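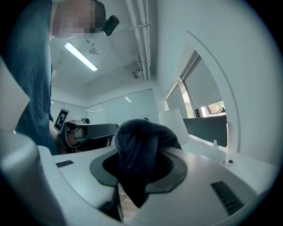 Shrinkage log, dark gray cloth, January

Home | Notebook | Methods | Stock list

Second entry on the gray cloth from Stemano. Bolt 1834, cut into test squares, 50 cm marked side to side with cotton thread. Ink marks bled last time, so thread only.

Wash at 40, short spin, flat dry on the mesh rack. Warp after first cycle 48.6, weft 49.5. After second cycle warp 48.3, weft unchanged. The mill sheet gives 2 percent warp. We are over that on both readings.

Weighed on the small balance after conditioning overnight. Piece A 139 g, piece B slightly under. Balance drifts when the door is open; re-zeroed between pieces.

Crocking: dry rub fine, wet rub leaves gray on the white swatch. Rated 3, maybe 3-4 in better light. Altedico detergent used for all cycles. Do not compare with the Clesell runs, different dose and harder water.

Open points:
- Thread marks pulled slightly at one corner of B. Discard that reading.
- Iron before measuring, or not? Whitfield method says not. Earlier entries did it both ways and should be flagged.
- Lot 1059 still to be cut. Same dye house, supposedly same finish.

Third cycle goes in at 4 pm. If warp stays above 48 after five, pass it for lining with a 4 percent allowance, otherwise prewash the whole bolt.

This site uses cookies to remember your settings. Accept | Decline

Recent entries
Wet rub ratings, navy twill
Mesh rack vs. line drying
Balance check and re-zero notes
Thread marks, which gauge to use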